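Nadau Regional Health Foundation
February 19, 2023

Thread: changes to travel and lodging support for people who leave home for surgery. Please read to the end before calling the office, as most of the questions received this winter are answered in the posts that follow.

1/ The Foundation has supported surgical travel for residents of the Nadau region for many years. The program pays toward mileage, bus fare, meals and overnight lodging when an operation cannot be scheduled at a patient's own hospital. The board has approved a revised set of rules, and they take effect on the first of May.

2/ The revised rules follow a review of claims from Mulano, Oditby and the communities along the lake road. The review was led by Ingegerd Rustad, our director of patient programs. Its main finding was that families were paying first and waiting too long to be reimbursed, and that some had put off a referral on account of the cost of the trip.

3/ In the last program year, the Foundation approved 114 claims. Most were for one or two nights away. A smaller group involved repeat trips for follow-up appointments, and these were the claims most likely to arrive late or with receipts missing.

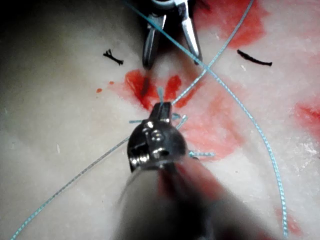
4/ WHO IS ELIGIBLE
Any permanent resident of the region who has a written surgical referral to a hospital more than 44 kilometres from home. The distance is measured by road, from the front door to the hospital entrance. Under the previous rules it was measured from the nearest town office, which put rural households at a disadvantage.

5/ There is no income test. The board considered one and decided against it. The paperwork would have fallen on people who already have a good deal to arrange, and the savings to the program would have been small.

6/ Children under 18 may travel with two adults. Both adults are covered for meals, and both may stay in the same room at no extra charge to the family. A second room can be approved if there are other young children who cannot be left at home. Please ask before booking.

7/ WHAT IS COVERED
Mileage in a private vehicle, or the full bus fare. Ferry tickets. Parking at the receiving hospital. A set meal allowance for each day away, with no receipts required. Lodging at Berge House or, if Berge House is full, at a hotel on our approved list.

8/ Berge House remains our first choice for lodging. It is a short walk from the main entrance of the hospital in Nadau, and it has a shared kitchen, laundry and a ground-floor wing for guests who should not be using stairs. Guests recovering from an abdominal or hip operation should ask for that wing when they book.

9/ The house has 12 guest rooms. They are held for surgical patients and their companions until noon on the day before arrival, after which any unclaimed room is released to other hospital visitors. If your operation is moved to a new date, please telephone the house as soon as you hear, so that the room can be moved with it.

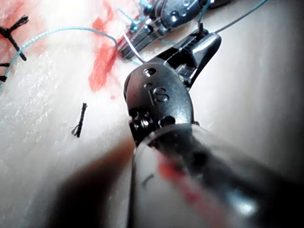

10/ The kitchen at the house is stocked with tea, coffee, bread, milk and cereal. Guests bring or buy everything else. There is a grocery store on the same street that is open every evening except Sunday, when it closes at supper time. Shelves in the refrigerator are labelled by room.

11/ Quiet hours start at nine in the evening. Many guests have to be at the admitting desk before sunrise, and we ask visitors to keep that in mind when using the front sitting room and the parking lot.

12/ WHAT IS NOT COVERED
Lost wages. Child care at home. Pet boarding. Upgrades to a larger vehicle or room. Travel for dental work, unless it is carried out in a hospital under a general anaesthetic. Travel outside the province, for which a separate provincial form is required. Our staff will help you fill out that form, but the Foundation does not decide those claims.

13/ HOW TO APPLY
The form has been shortened to a single page. It can be picked up at the admitting desk in Nadau, at the clinics in Mulano and Oditby, or from the Foundation office. We can also mail it. A clinic nurse or receptionist may sign the referral section, and it is no longer necessary to go back to the surgeon for a signature.

14/ Applications may now be made before travel. This is the most important change for families. Once a form is approved, lodging is billed to the Foundation directly and a fuel card or bus voucher is mailed to the patient, or left at the clinic for pickup.

15/ Please allow four working days for a decision. If the operation is sooner than that, write URGENT across the top of the form and telephone the office as well. Urgent forms are reviewed the same day on weekdays.

16/ Claims made after travel are still accepted. They must reach us within 90 days of the last day away. Late claims will be considered where the patient was in hospital or too unwell to complete the form, and a short note from a family member is sufficient in those cases.

17/ COMPANIONS
Every adult patient may bring one companion. The companion need not be a relative. Our travel coordinator, Alvar Solberg, has asked us to stress this point, as a number of people living alone had understood that a neighbour or friend would not qualify. They do qualify, and their meals and bed are covered on the same terms.

18/ Most day-surgery units will not discharge a patient who has no adult to go home with. If you have no one who can travel with you, tell us when you apply. We keep a list of screened drivers who can collect you from the ward, see you to Berge House and take you home the next morning. Drivers do not provide nursing care and cannot stay overnight.
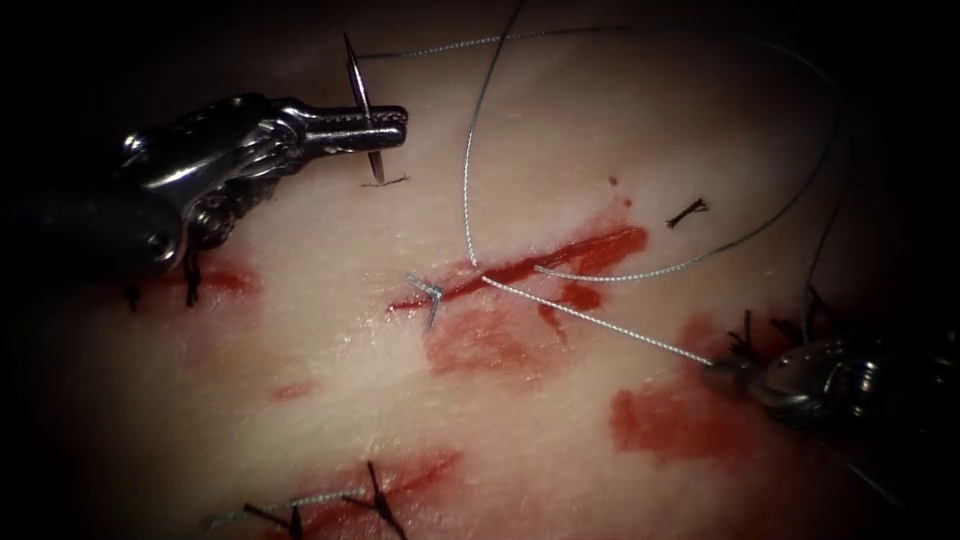

19/ Winter travel has its own rule, which has not changed. If the highway is closed or a travel advisory is in effect, the Foundation will pay for an extra night at either end of the trip. You do not need approval in advance. Keep the hotel receipt and note the date of the closure on your claim.

20/ The same applies when an operation is postponed after you have already set out. You will be reimbursed for the trip you made and for the second trip when a new date is given. Several families from Oditby did not claim for the first trip last year. If yours was one of them, please call, and we will reopen the file.

21/ FOLLOW-UP VISITS
Many follow-up appointments can be done by telephone or at your local clinic, including the removal of stitches and routine dressing changes. Ask about this before you leave the ward. Where the surgical team wishes to see you in person, the visit is covered in full and may be added to your original application. A new form is not needed.

22/ INFORMATION SESSIONS
Ms. Rustad and Mr. Solberg will present the new rules in the community hall in Mulano and the public library in Oditby in the weeks before the change. Dates will be posted on this account and on the clinic notice boards. Both buildings have level entrances. Coffee will be served.

23/ Trips completed before the first of May will be assessed under the current rules, with one exception. The new distance measure will be applied to any open claim where it works in the patient's favour. You do not have to request this.

24/ The full policy is available on paper from the Foundation office and in large print on request. French copies are at the printer and will be sent to all three locations when they arrive.

25/ Questions about an existing claim should go to the office by telephone, with your file number at hand. Please do not post personal health details in the replies to this thread. Replies are read on weekday mornings, and any that contain private information will be hidden.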